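Part 3: Setting up your Brikis label printer

I wrote this section for people who have the Brikis out of the box and plugged in, and now want it to print a label that sticks where it should. If you still have tape over the paper door, go back to Part 2 and pull all of it off (there's a strip on the inside too, and I missed mine the first time).

What you need

The printer, the power brick, one roll of labels and a phone or laptop with the Viro app on it. I use the Gelico rolls, which hold 600 labels each. Other rolls work fine as long as they fit on the spindle without rubbing.

Loading the roll

1. Turn the printer off. The cutter can move when the door opens, so please don't skip this one!

2. Press both side tabs and lift the door until it clicks.

3. Drop the roll onto the spindle with the labels facing up. If they face down, the printer will happily feed you blanks all afternoon.

4. Pull the end of the roll out past the cutter, a finger's width or so, and close the door. Push on both corners. I only pushed on the left one for weeks and kept getting crooked labels.

CAUTION: The print head gets hot after a long run. Let it cool for 3 minutes before you reach in to change a roll.

Finding a spot for it

Put the printer on something flat that doesn't wobble. A big plain tabletop is my favorite, with enough room in front that the labels can come out without curling back into the slot. Leave a hand's width behind it for the power cord, and keep it out of direct sun, which turns unused labels gray along the edges.
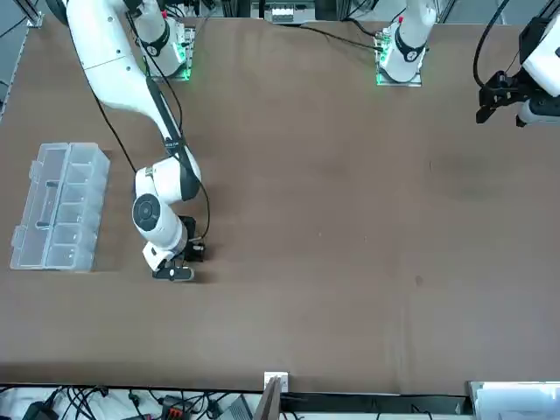
Connecting to Viro

5. Turn the printer on and wait for the light to go from orange to steady green.

6. Open Viro, tap Add Printer, and pick Brikis from the list. If it doesn't show up, hold the feed button until the light blinks, then let go and try again.

7. Print the test label. You want a box with an even border on all four sides. If one side is thinner, go to Alignment and nudge it one step at a time.

NOTE: Viro keeps a running count of everything you've printed. Mine says 1,419, and a good chunk of those were jam jars.

Cleaning

8. Wipe the roller with a dry, lint-free cloth every time you finish a roll. For sticky spots, put a little rubbing alcohol on the cloth (never straight on the roller) and let it dry before you load the next one.

If the light blinks red after all this, the door isn't shut. Open it and go back to step 4.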